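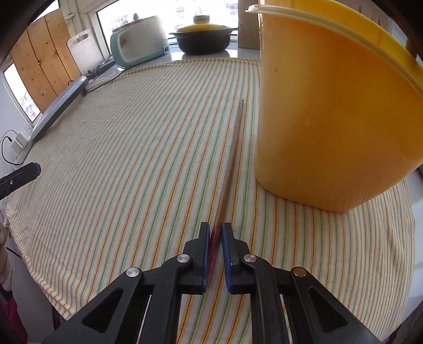 Show me the second month, is what one kitchen manager told Rodwood when asked what would make her sign a purchase order for a robot that handles utensils. She had sat through sales visits before. The first week always looks fine, she said, and she wanted to know what the thing costs once the salesman has gone home and the pads on the fingers have started to wear.

Rodwood Asks Buyers to Slow Down on Kitchen Automation

Planning notes for small food service operators now available; company will hold its own order until the numbers are in

Rodwood, which runs shared kitchens and supplies tableware to small restaurants, today released a set of planning notes for operators who are thinking about buying robot equipment to sort, pick up and put away utensils. The notes are free. They do not recommend a purchase, and Rodwood has not made one.

The company began looking at the question last May, after two suppliers, Skenitz and Cabral, offered it equipment for the same job. Both quotes were built on the same promise, that a machine able to pick up a chopstick or a spoon would save enough staff time to pay for itself. Rodwood's view is that the promise may turn out to be true in some kitchens and that neither quote gave a buyer enough to tell which ones.

"We were given a price for the arm and a very nice chart," the company said in a statement. "We asked what happens when the chopsticks are lying on a wrinkled cloth next to a tub, and we were told that would be covered in the next phase. We would like to know who pays for the next phase."

Rodwood's notes take the position that utensils are a harder job than they look in a budget. A chopstick is thin, it rolls, and it gives a gripper very little to hold. A spoon has a bowl at one end and a handle at the other and may need a different grip for each. Put several on one table and they end up against each other. Staff deal with this all day without being asked to, so the time it takes has never been written down, and a saving worked out against a number that was never written down is a guess.

The notes suggest that operators fill in the following before they talk to any supplier.

1. Time the job as it is done now. Do it on an ordinary shift and on a bad one. Include the minutes spent picking things up off the floor.

2. List the items. Rodwood's own list for one kitchen came to 17 kinds of utensil. The Skenitz quote covered 2 of them.

3. Price the wear parts. Finger pads, screws, cables and pins belong in the yearly budget. Rodwood has set aside $500 a year for each unit as a placeholder and says plainly that it has no good evidence for the figure. Neither supplier would put one in writing.

4. Ask for a trial in a cluttered spot. A cleared bench tells you about a cleared bench. Chopsticks in a bundle, with a plastic spoon right up against them, are a fairer request, and any supplier who needs the table tidied first should add the tidying to the quote.

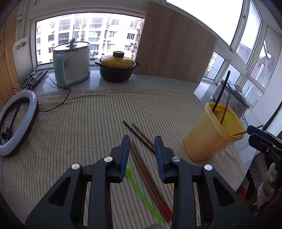
5. Count the people who stay. Someone will have to load, watch, clean and restart the equipment. If that person is already on the payroll, the hours still go in the budget.

6. Get the training work priced separately. Suppliers may need many recorded examples of the job being done by hand before a machine can try it. Cabral asked for 700 of them and left open whose staff would do the recording, and on whose time.

7. Write down the exit. Find out what the equipment is worth if it is sent back after a year, and whether the software keeps working when the support contract ends.

Rodwood said the last item drew the most questions when an early version of the notes was passed around. Several operators who had leased other kitchen equipment said they had never been given an answer to it, and one had been told the question was unusual.

The notes also warn against buying early to get a discount. Both offers made to Rodwood came with a lower price for signing quickly. The company let both deadlines pass. One of the suppliers has since called back with the same price.

Rodwood is not ruling the equipment out. It plans to run a side-by-side trial at its Beltumura kitchen, with the staff there doing the timing, and it will publish the results whichever way they go, including the cost of the trial itself. Money for a purchase has been penciled into next year's plan and can be moved to dishwashers and new shelving if the trial disappoints. The shelving, the company noted, has been on the list for a long while.

Skenitz and Cabral have both been sent the notes and invited to take part in the trial. Skenitz has agreed to talk. Cabral has asked to see the room first.

Copies of the planning notes, with a blank worksheet, can be requested from the Rodwood office or picked up at the front desk in Beltumura.

About Rodwood

Rodwood operates shared kitchens and supplies bowls, utensils and table linen to small restaurants and caterers. It sells no automation equipment and takes no commission from companies that do.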